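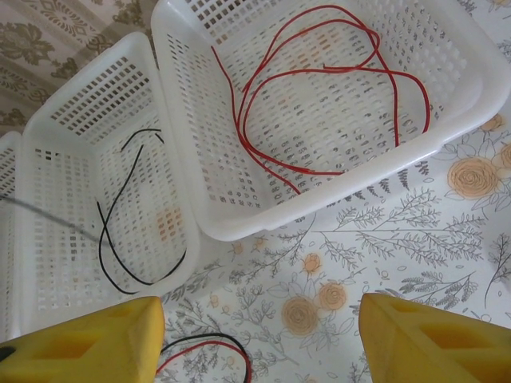 By the Lisgate wire-sorting project group | 23 September 2024 | 5 shares | 2 comments

Gripper comparison for sorting loose wire: second report

The task is to pick single wires from a table or a basket and place them by type. Red and black wires go into separate white baskets. We compared two finger sets on the Nastcombe arm, the stock Citeven fingers and our own Cha set, using the wrist camera for both.

Each set ran 100 picks. Closing force was left at the controller default of 2,000 counts for the stock set and raised to 2,209 for Cha, as its pads are softer.

Thick insulated wire gave little trouble with either set. It keeps its curve when lifted, so the free end stays predictable. Thin wire was harder – it loops over the basket floor and catches in the slots.
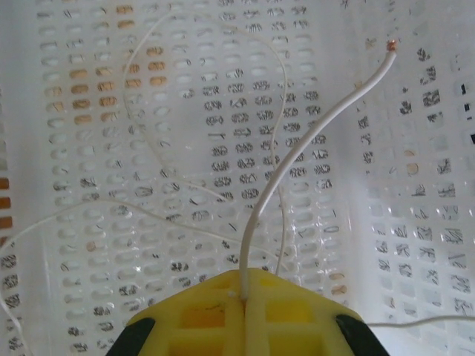
Fig. 2. Thick white wire held in the central slot, thin white wire behind it.

White wire on white plastic was the weakest case for the camera. The segmentation step lost the thin strand in 5 trials and the run was stopped by hand. A darker basket liner will be tested next.

Comments (2)

wirestripper_k: Did you try a lower closing speed on the thin stuff?

benchnotes: Which pad material did you use for Cha?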